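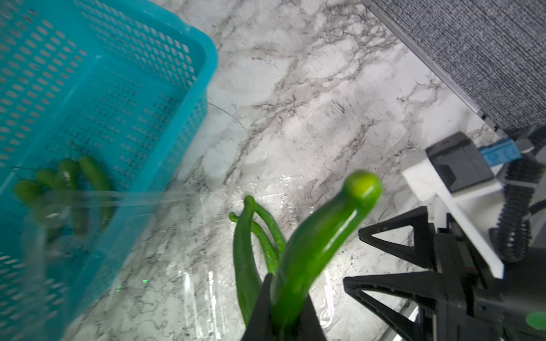
Wing-sze Tsai calls the Stendovora main room the only comedy space of its size where she has never had to ask for the foldback to be turned down. Her comment came in with last October's performer survey and matches most of the other returns on sound.

Stendovora is a live comedy venue and producer. We program stand-up, sketch and character work in two rooms: Prirach (97 seats, raked, fixed stage) and Trondlow (flat floor, capacity 200 standing). Hire includes one technician, three radio microphones and a basic lighting state. Sketch groups with more than 7 cues should send a cue sheet before the technical rehearsal.

New work is selected from full scripts or unedited recordings. Box office is split after venue costs, and a settlement statement is issued to each act.

Page updated 23 May 2019.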